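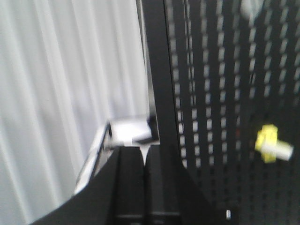 Wrist camera view at the pegboard, gripper fingers at the bottom.

Recording demonstrations at the pegboard station

Written for the Isari arm, 02/07/2026. Other arms with a wrist camera should work much the same way.

Before you start
Check that the panel is fixed firmly. If it shifts when you push on it, tighten the clamps under the rail. Set the camera exposure by hand and lock it. The holes in the panel let light through, and auto exposure will hunt every time the arm moves.

Step 1 – Set the start pose
Drive the arm back until the wrist camera sees the desk legs and the floor as well as the panel. Save this pose. Every episode begins from it, with small changes in height and angle so the policy does not learn one fixed path.
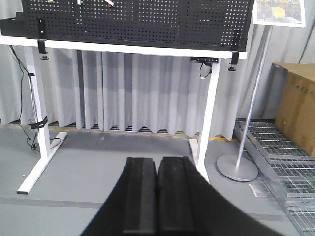 Keep cables strapped to the leg and clear of the arm's path. If one comes loose during a session, stop, fix it and discard the episode.

Step 2 – Record
Start the logger, wait 2 seconds, then move in at a steady speed. Slow down near the panel, as fast wrist turns blur the picture. Finish the task, hold still for 3 seconds and stop the logger. Record 40 episodes per task – fewer than that and the Kivstead trainer will refuse the set.

Step 3 – Label and check
Mark each episode as success, failure or discard while you still remember it. Keep the failures in their own folder. Play back three episodes at full speed and look for dropped images or a gap between the joint log and the video.

Step 4 – Upload
Name the folder with the task first and the station second, then copy it to the Garkham share. Do not rename anything after the upload has started.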